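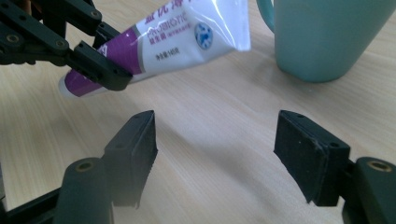
Que si eso aprieta más de la cuenta, preguntó una mujer desde la fila de atrás, lo va a reventar. El de Kettunen dijo que no. Que 37 pruebas en Bedton, ninguna rota.

Silencio. Un niño tosió.

Yo miraba el tubo de pasta, la pinza negra, la otra abierta. Seis años en la línea, y ahora de visita en mi propia nave. Con pegatina y todo.

—¿Alguna pregunta mas?

Sí. Una. No la hice. Me fui derecho a la salida, deprisa, con el foleto en la mano.

© Relatos Trilis · Contacto · Volver arriba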